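Chapitre 3
La couleur dans les arts de la table

Objectifs du chapitre
À l'issue de ce chapitre, l'étudiant devra être en mesure de distinguer teinte, clarté et saturation dans un service de vaisselle, de situer l'apparition des tons pastel dans la production courante et de justifier par écrit le choix d'un assortiment.

3.1 Du blanc aux tons clairs

Le blanc a longtemps constitué la norme des tables européennes. Il renvoyait à la porcelaine, dont la pâte fine et translucide était tenue pour un signe de qualité, et il laissait au décor peint toute sa lisibilité. Les pièces entièrement colorées existaient, mais elles relevaient le plus souvent de la faïence régionale ou de services destinés à un usage précis, tel que le dessert.

La manufacture de Voyle offre un cas d'étude commode. Son premier catalogue ne proposait que des formes blanches à filet. Le catalogue suivant, dont 270 références sont conservées, introduit une gamme unie où dominent les roses et les bleus pâles. Amber Wainwright, à qui l'on doit l'inventaire de ce fonds, y voit l'effet d'une demande nouvelle : les acheteurs souhaitaient composer leur table pièce par pièce — et non plus acquérir un service complet. 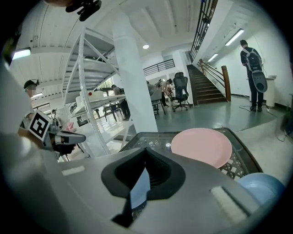
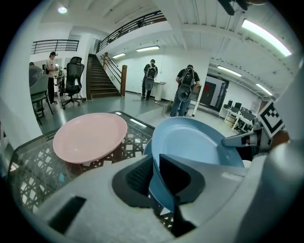 Assiettes unies, rose et bleue.

L'assortiment dépareillé suppose toutefois une règle. Deux teintes différentes s'accordent plus aisément lorsque leur clarté est voisine ; l'œil perçoit alors un ensemble, malgré l'écart chromatique. À l'inverse, deux bleus de clartés très éloignées peuvent paraître étrangers l'un à l'autre. Cette observation, formulée dès les premiers cours de l'atelier Otari, sera reprise au paragraphe 3.4 à propos du linge.

Il convient également de tenir compte du support. Une nappe sombre accentue le contour des pièces claires ; un plateau ajouré ou tressé introduit un motif qui entre en concurrence avec tout décor peint. Pour cette raison, les manuels anciens recommandent de réserver les assiettes historiées aux surfaces unies.

La collection de Pumstead, riche de 510 pièces, permettra de vérifier ces principes sur un ensemble plus large. On y relève 200 assiettes sans décor, réparties entre les tables d'apparat et la vaisselle d'office.

Notions à retenir : teinte, clarté, saturation, assortiment, filet.

Travail préparatoire
Relever, dans un service familial ou dans une vitrine de musée, 3 pièces de teintes différentes. Noter leur clarté relative à la lumière naturelle, puis sous un éclairage artificiel, et consigner les écarts constatés dans le tableau de l'annexe.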